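Ticket 837 – Left arm pauses over the yellow tray
Site: Dadcombe returns room
Opened by: Conceição Sequeira
Assigned to: Kohei Takagi
Status: Solved, watching

What we're seeing

Left arm on the toy sorting cell stops above the yellow tray and sits there until someone taps Resume. Right arm keeps going. It started after the July update. Log shows code 40 each time, "grip target unclear."

I should say the crew loves this cell! Before it came in, Eugeniusz and I spent whole shifts bent over returns bins, and my wrists knew it. Now we check the odd items and decide what can be resold – much better work. So we'd really like it back to full speed.

Reply from Kohei, 9:20

Thanks, great notes. Code 40 usually means the arm has two grip points that score nearly the same. Does it happen with any toy, or mostly soft ones?

Reply from Conceição, 9:45

Mostly the foam cubes. Cans and figurines go through fine. Eugeniusz tried turning the tray a little and got one extra pick out of it, then it stopped again. Ring on the wrist stays green the whole time, so we didn't spot the pause at first.

Reply from Kohei, 10:10

That helps a lot. The update reset the soft item setting to the factory value. Please try these in order and tell me where you land.

1. Pause both arms from the Bovent panel and wait for the chime.

2. Open Grip, then Soft Items, and change the wait limit from 13 back to your old value. Zdzisław has it in the shift notebook.

3. Put a mixed load in the yellow tray, with a foam cube near a corner and harder toys around it. Leave the wicker basket where it is. Press Resume and watch the left gripper as it comes in over the cube.
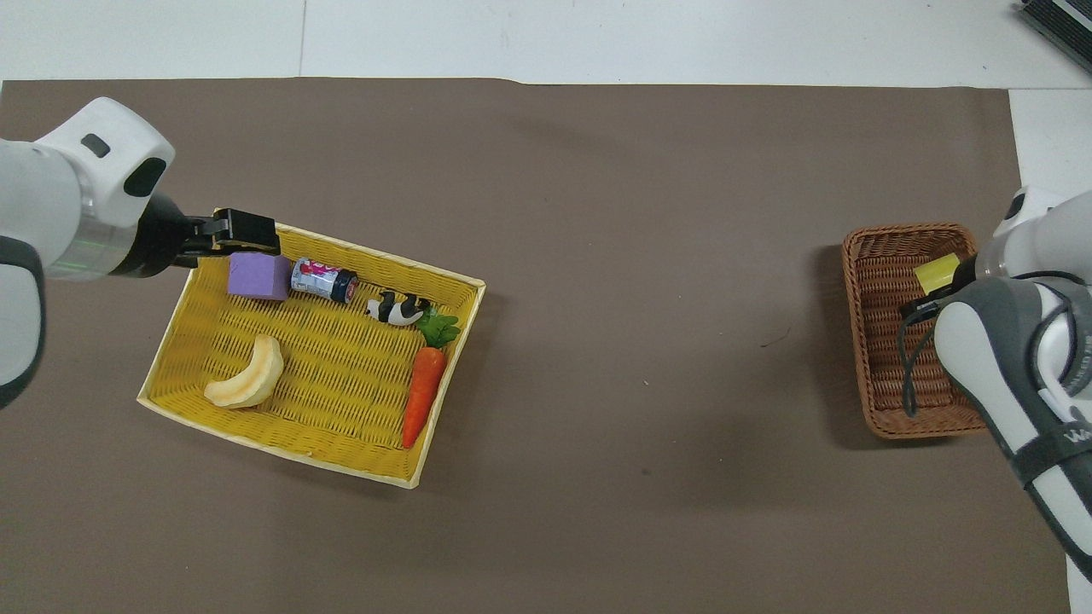

4. If code 40 comes back, save the log before you clear it and attach it to this ticket.

Reply from Conceição, 1:30

Step 2 did it! We ran 779 items through since then and no code 40. Zdzisław changed the setting himself and is very pleased – he'd never opened that menu before and now wants to learn the rest of it. Could he get a login?

Reply from Kohei, 1:50

Login sent. Leaving this open through the night shift.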